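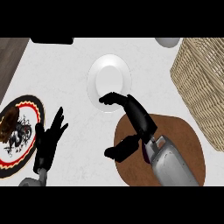

Why Do We Eat From Plates?

You probably used a plate today and never gave it a thought. Plates are so common that it is easy to forget somebody had to come up with them. People ate meals for a very long time before they had anything like the dishes in a kitchen cabinet.

Before plates

Long ago, many people ate with their hands from one shared pot or bowl. Others used what grew nearby. A big leaf makes a good plate. It is wide and clean, and when the meal is over you can throw it on the ground and it will rot away. In parts of southern India, people still serve big meals on banana leaves.

In Europe in the Middle Ages, people often ate from a thick slice of stale bread called a trencher. The bread was hard, so it could hold meat and gravy without falling apart right away. By the end of the meal it was soft and full of juice. Some people ate it. Others gave it to the poor or to the dogs.

Later, trenchers were made of wood. A wooden trencher was a flat square or round board. Some had a small hollow in one corner for salt.

What plates are made of

Most plates at home are ceramic. Ceramic is clay that has been baked until it is hard. The oven used to bake clay is called a kiln, and it gets much hotter than the oven in a kitchen.

There are different kinds of ceramic. Earthenware is baked at a lower heat, and it chips easily. Stoneware is baked hotter, so it is harder and heavier. Porcelain is made with a fine white clay and baked hotter still. It can be so thin that light shines through it. Porcelain was first made in China, which is why some people call their good dishes "china."

Plates can also be glass, metal, plastic, wood or paper. Each one has good and bad points. Metal does not shatter, but it gets hot. Plastic is light, but a knife can scratch it. Paper is easy to carry to a picnic, but it gets soggy.

How a clay plate is made

Adwoa Kpodo makes plates in a small pottery shop called Dogbe. She starts with a lump of wet clay and presses it down on a potter's wheel. The wheel spins while she pushes the clay outward with her hands. The middle becomes flat, and then she lifts the edge a little to make the rim.

"Flat things are harder than tall things," she says. "A cup wants to stand up. A plate wants to sag or crack."

The new plate has to dry slowly. In August, when the shop is warm, Adwoa covers her plates with cloth so the rims do not dry faster than the middles. If that happens, the plate can bend or split.

Next comes the first baking. It turns the clay hard, but the plate can still soak up water, like a flowerpot. So Adwoa dips it in glaze. Glaze is a runny mix of water, ground-up minerals and sometimes color. In the second baking, the glaze melts and turns into a thin coat of glass. That coat is what makes a plate shiny and easy to wash.

From start to finish, one of her plates takes roughly 18 days. Most of that time is waiting. A factory can do it much faster, because machines press the clay into shape and big kilns run all day and night.

Why are plates round?

Some plates are square, but most are round. One reason is the wheel. Anything shaped on a spinning wheel comes out round.

Another reason is strength. Corners are the first part of a dish to get bumped and chipped, and a round plate has no corners. It is easier to wipe clean, too.

The rim has jobs of its own. It keeps sauce from running onto the table, and it gives you a place to hold the plate without sticking your thumb in the potatoes.

What happens to broken plates?

Baked clay does not rot. A broken piece of pottery can stay in the ground for thousands of years. Archaeologists — people who study the past by digging up old things — find these pieces all the time. They call them sherds.

A sherd may be smaller than your hand, but the clay, the glaze and the painted lines can help show when it was made and where it came from. Sometimes there are even traces of food left in the clay.

Words to know

Ceramic: clay that has been baked hard
Glaze: a thin, glassy coat on pottery
Kiln: a very hot oven for baking clay
Sherd: a broken piece of old pottery
Trencher: a slice of bread or a board used as a plate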